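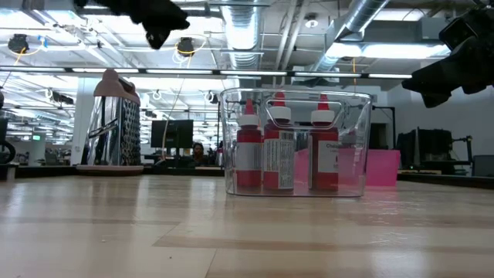 Can it cope with something see-through, or does it need everything painted a nice solid color? Dimitrov put that to me before I'd even got my coat off, and it's a fair thing to ask of any gripper kit.

So I took the question along to the Stindbridge open day on Sunday, September 1, 2019, and spent most of the afternoon at the demo bench. I'm writing up the two-arm tabletop set for this page, and I wanted to see it with ordinary kitchen stuff - squeeze bottles in a clear bin, a box grater, the things people have at home.

My take? Clear plastic is harder for it than a plain box, and the Stindbridge folks said so themselves. They suggest starting with the bottles and moving on to the bin later (good advice, I think!). Shiny metal goes on the same "later" list.

The set comes as two arms with black grippers, a 6 foot power lead and the control software. The spare finger pack is $50, and a full set of replacement grippers is $429. I'd buy the fingers on day one and leave the grippers until you need them.

Pickup from our Fallville store is free on orders over $200, and we ship everything else from there too.

Recently viewed
Wesham bench clamp, pair
Spare finger pack
Clear storage bin with handle
Replacement gripper set
Ceiling camera bracket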